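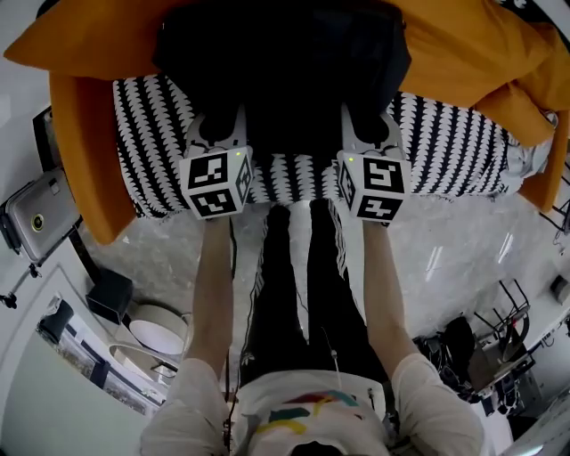
Write the house rules down before the first recording

I have been going back and forth with my friend Rostam Farahani for weeks over whether people who record chores with hand-held grippers need written rules, and I've come down firmly on the side of yes (sorry, Rostam!). He thinks a sensible person with a gripper in each hand will work it out. Maybe so, but sensible people still trip on cables.

My own list is short. Coil the spare cable and get it off the floor. Move bags off the seat, or write down that they stayed. Wipe the marker cubes before every session, and don't tidy up halfway through a take, however much that crumpled cloth by the armrest bothers you.

At Grellbridge we went through 1,703 recordings in November and set aside 510 of them, mostly over small things like these, and I still wince thinking of all those patient hours of smoothing and tugging at upholstery. Zohreh Babaei wants our rules kept to one page, taped up by the door. I'd happily give her 2, with room at the bottom for people to scribble in whatever we forgot.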